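Sunday, nearly midnight

Folding again. I have reached the age where an evening in means a pile of clean washing and the radio. 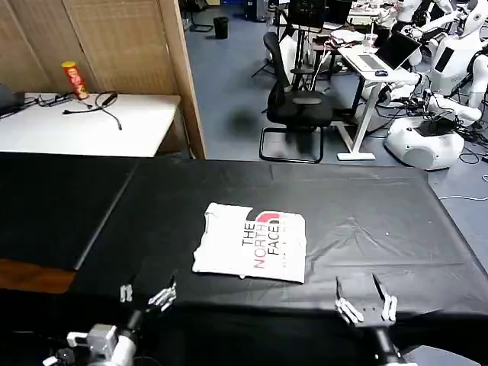

Didier Hoarau maintains that a T-shirt should be folded in 3, lengthways, like a business letter. I was taught sides in, bottom up, done, and I have folded that way all my life without a complaint from a single T-shirt. We argued it over supper until the soup had a skin on it.

The white North Face one is the test case. It goes into a decent rectangle if you let it, although the edges never lie quite as flat as they do in shops, where I suppose they have staff for that. My way leaves the logo on the front, reading sideways, with the top of the dome vanishing over the fold. Didier says this is slovenly. I say you can tell which shirt it is without unfolding it, and that anyone who needs to read a T-shirt upright can put it on.

He then told me he owns 66 T-shirts. Sixty-six! I have seen him in two of them. The rest live in a Kesska chest of drawers whose bottom drawer has not opened since January, so for all either of us knows they are folded like mine.

Did the towels afterwards, badly. Socks still in the basket, one grey one without a partner. Must buy washing powder tomorrow and ring Mum before she rings me.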